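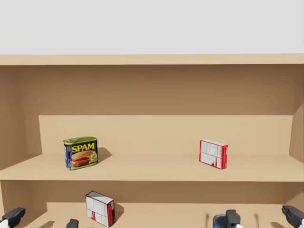
Progress report to the Zemevia small grants program
Project: Brilo, a two-armed shelf-stocking robot, after-school robotics club
Submitted by: Igor Krajčí, club advisor
Date: 18/02/2021

Your form asks us to begin with achievements, so I will begin with the one the students are proudest of. Brilo can now stock a shelf in simulation. It does this slowly, and with a taste for laying boxes on their sides that we have not been able to talk it out of, but a can of SPAM that is told to go on the middle shelf generally goes on the middle shelf.

The club has 12 members, split into two teams. One team builds the simulated world: the shelving unit, the cans and boxes, the way things slide and fall over. The other team writes the code that moves the arms. Each team is convinced that the other one is the reason anything gets dropped. I have read both sides' evidence and find it persuasive.

What we said we would do by now

Working model of both arms: done. The gripper fingers are plain black blocks with rounded corners, simple enough for a ninth grader to redraw after breaking the file, a feature we have used.

Picking up a can: done. Cans are forgiving. The students have logged 700 practice runs and keep the results in a spreadsheet with more colors in it than I would have chosen.

Picking up a box: partly done. Upright boxes are fine. A tipped box at an odd angle is still a problem, as the code assumes everything in life has a flat side facing forward. Two students are rewriting that part and have asked not to be spoken to until it works.

Using both arms at once: late. At present the arms take turns, like people at a narrow door. The lower shelf is the hard one, with the middle shelf hanging over it and not much room to come in from the front. We had planned to finish this first. I wrote that plan before I had seen the arms try it.

Money

The computer is bought and in daily use. The Carrasco software license came in under budget, and we would like your permission to move the difference to snacks, listed in the attached sheet as "team supplies." The line for real motors is untouched.

Next steps

We intend to enter the Storkov student challenge in June, which is run entirely in simulation and scores neatness as well as speed. Our speed is modest – our neatness you may judge from the paragraph on boxes. Before then we need both arms working together and a second pair of eyes on the collision code. If anyone at Zemevia knows that subject and has a free afternoon, the students would be glad of a visit, and I can promise them team supplies.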